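Chapter 7
The Crowd as Evidence: Reading Claims about Live Electronic Music
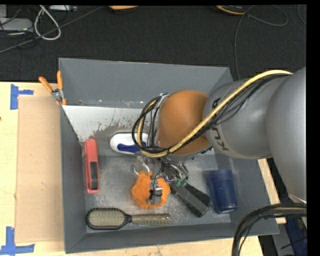
Figure 7.1 A KUKA arm over an open grey bin on a wooden tabletop.

Ask people what happened at a dance music event and most will tell you how they felt. The bass went through the floor. Strangers hugged. It was the best night of their lives, or at least of that summer. Such reports are sincere, and a student of live music would be foolish to throw them away. A student would be just as foolish to take them as a record of what took place.

This chapter deals with a plain problem. Nearly all the writing we have on electronic music events comes from people who enjoyed them, wrote soon afterwards, and were writing for others who had also been there. Promoters add their own account, which is advertising. The press adds a third, often written by someone on the guest list. Put these together and you get a history in which every night sold out and every crowd was one big family. We should doubt that history.

Take the Damdale festival, which will serve as our main case. The organisers' poster for its second year spoke of 2,000 dancers "moving as one". The licence for the site allowed that number. Whether that number came is another matter. The ticket records have not survived, and the one wide photograph of the field was taken before dark, when festival crowds tend to be thin. Later articles repeat the figure from the poster, and later articles still repeat it from those. By the time it reaches a printed history it looks well supported, although it rests on a single poster.

The phrase "moving as one" deserves the same treatment. Who could have seen it? From the middle of a crowd you can see the people next to you and the lights. From the stage you can see the front rows, and the front rows are filled by those most eager to be there. The bar queue, the people sitting on coats by the fence and the couple who left early to catch the last bus are all part of the crowd too. They seldom write reviews.

Or consider Somska, the duo who played two sets at Damdale and whose closing set is still spoken of as a turning point. We have 40 written accounts of it, gathered from message boards, fan pages and one student paper. They agree that it was astonishing. They disagree on when it began, which track came last, and whether the power failed once or twice. Several writers describe a long silence before the final drop. The desk recording has a gap there of under five seconds.

Are these writers lying? There is no reason to think so. Five seconds of silence can feel very long after two hours of noise, and how long it felt may be the most interesting thing about it. But a feeling of length and a length are different facts, and a good account keeps them apart.

Talk of unity and love in club culture calls for particular care. Words like these were part of the scene's own language well before any given night took place. People arrived knowing what they were meant to feel and had the words ready. When a writer says that the Bralto warehouse parties "erased every difference between us", we may ask what the door charge was, who was turned away, and how those who did get in had travelled there. The Bralto door charge rose to 20 pounds in the September of its last season. Some differences, it would seem, were sorted out in the car park.

None of this means that the pleasure was false. Doubt can become a lazy habit as well, and there is a style of writing about dance music that treats every happy dancer as a dupe. It has no better evidence than the fan pages do, and often a good deal less. Some of its best-known authors appear never to have stayed past midnight.

The Prokopenko survey, discussed in section 7.3, tried to do better. It put the same short set of questions to 200 people on their way out of a venue and again some weeks later. The answers shifted between the two rounds, mostly towards greater enthusiasm. The survey has faults of its own, chiefly that those who had disliked the night were less willing to be asked about it twice, and we shall spend some time on them.

Section 7.1 sets out the main kinds of source. Section 7.2 returns to Damdale and compares the poster, the licence and the reviews. Before reading on, write down what you remember of the last concert you attended, with times where you can give them, and keep the page. You will need it for the exercise at the end of section 7.4.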